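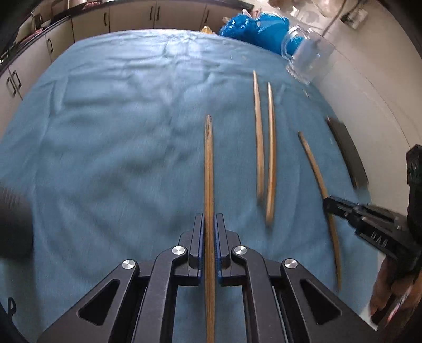 Figure 3. Wrist view, hand-held gripper, stick task.

Week 3 notes: learning from hand-held demonstrations

The Tirkum set has 1681 demonstrations, all recorded with hand-held grippers. The policy sees only wrist views like Figure 3, where one stick is held upright between the jaws and a second gripper clasps another at right.

Result: 78 per cent success on the held-out sticks. Failures were mostly slips at grasp.

Reading before the tutorial: Kangate report, methods section. Bring your labelled plots.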